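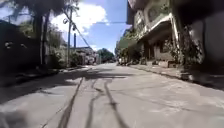

Hiếu Tạ wrote in to say that the steering slop on his Bendadel buggy is in the servo saver and that new ball cups would be money wasted. I had told him the opposite in September, so I took my own car apart to check.

Mine is the 2WD version with the stock plastic saver. With the wheels held straight, the servo horn moved 11 degrees before either knuckle followed. I swapped the ball cups first, all of them, using the Takent set. The horn then moved 9 degrees. I put the old cups back and changed only the saver spring, and the play dropped to 2 degrees.

So he was right. The stock spring had lost tension after 21 packs, and the collar has no thread lock, so it backs off as you drive.

Notes for anyone doing the same job:

Take the servo out first. The front screw is under the bumper brace.
Tighten the collar until the spring just stops turning by hand, then add half a turn.
Set the trim to zero before the horn goes back on.
Check the end points again. Mine needed up to 20 percent less throw on the left.

The Flateo spring fits but is 1 mm longer, so the half turn is too much with that one. I have not tried the aluminum saver yet.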